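Print | E-mail
2 comments

A visit to Deligiannis, Thursday

We got to Darham at half past nine and were sent round to the side entrance, as the front was closed for the lift. Coffee was in the canteen. Athina Mavromatis had organised the day and split us into two parties. Mine went to the arm cell first and the store afterwards.

The cell is one arm with a white gripper, working over a table. It is used for handling trials with household things, and it belongs to the same department that looks after it. Savvas Kokkinos took us through the care of it. He has a clipboard on a hook by the door, and on it is a sheet with one line for every start. The last line when we were there was number 3074.

Each morning begins with the arm switched off. The finger pads are wiped with a damp cloth and then a dry one, and a fingernail is run along the edges to see if anything is lifting. A pad that lifts is changed the same day. They used to glue them back down, but the glue got on to the face of the pad and light objects stuck to it. New pads come from Ditex in bags and are written up on the sheet when they go on. Their rule is to change both at 2000 grasps, even if they look sound.

After the pads comes the cable. Kokkinos moves the wrist slowly from one end of its travel to the other with his hand near the stop button and watches the slack. Too little and it pulls at the plug – too much and it hangs down over the work. They lost a week to this in March, when the gripper would close and then not open again, only on the left side of the table. The fault was a wire broken inside the sleeve, close to the plug. Nothing showed on the outside. It was found by bending the cable a little at a time while Evangelia Antoniadis watched the signal on the screen. The replacement has a longer loop and they now change it every 400 hours of running.

The table is washed with plain water. Quentin Fleury asked about spirit, which his own people use, and was told it had taken the marks off an earlier top. The bolts under the arm are checked with a torque wrench once a week, and a line of paint pen across each one shows if it has turned. I thought that was worth copying and have written it down for our own shop.

We had some time on the software, which is from Zonex, but I did not follow all of it. What I did take in is that after any work on the gripper they run the arm to a few known points at low speed before it is allowed near an object. If it misses one, the mounting is looked at first and the settings are left alone.

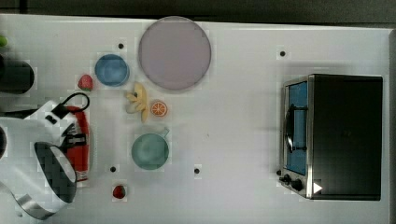 The order of setting up after a pad change was the last thing we went through. The gripper is opened and closed without a load, then tried on something light, and only then on crockery. Standing at the table I could follow the black cable where it loops over the top of the gripper, and the dark pad below with its faceted surface, which is the part that gets the cloth. The plate, the green mug and the blue bowl come late in the order, and the toaster oven, with its handle running down the side of the door, comes last of all. Theano Mavromatis has promised to send round a copy of the check sheet. Lunch was at one, and our party did the store in the afternoon.

Print | E-mail
Shares: 2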